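Packing the shop at Flendodden – a small gallery

My name is Abhishek Grewal and since March I help with the packing for Kanaujia, our small family shop for dry food and spices. We started in one room in Lustemthorpe, and last year we moved to Flendodden, where we have a bigger table and better light. Many customers ask how their order is prepared, so I put together this page. It is mostly about bags, I must warn you, as bags are what I look at all day.

We pack in the mornings, from seven o'clock until lunch. On a normal day it is 185 bags, and before the spring holiday our record was 204. I was very proud of this, and also very tired.

The table
My uncle built it for us. It is a little higher than a kitchen table, so you can stand at it for three hours and your back does not complain. Scales stay on the left, labels on the right, and tea is forbidden on it.

The labels
I write the name of the spice by hand and my cousin sticks it on. She says my letter g looks like a number, and a customer once asked us for "9in9er". Now I write more slowly.

The boxes
We use one size only, and it holds 10 small bags if you lay them flat. If you put them standing, the ones in the middle get creased.

The bags
We tried paper first, but our cumin lost its smell in two weeks. After that we ordered from Zarura, and for some months we had bags which opened by themselves on the way to the customer. I have now a strong opinion about plastic. It should be thin and clear, so that you can see what you bought. 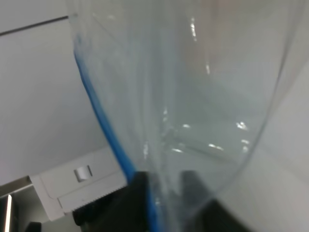 It should also be easy to fold. I press the air out with the flat hand, from the bottom to the top, and then I fold the upper part twice. With cloves you must go gently – they are sharp and they find every weak place. Turmeric is the opposite, very soft, but it goes everywhere and my sleeves are yellow until the next wash.

When a bag comes back to us empty and clean, we give a small discount on the next order. Please shake it out well before you send it, above all if there was chilli inside.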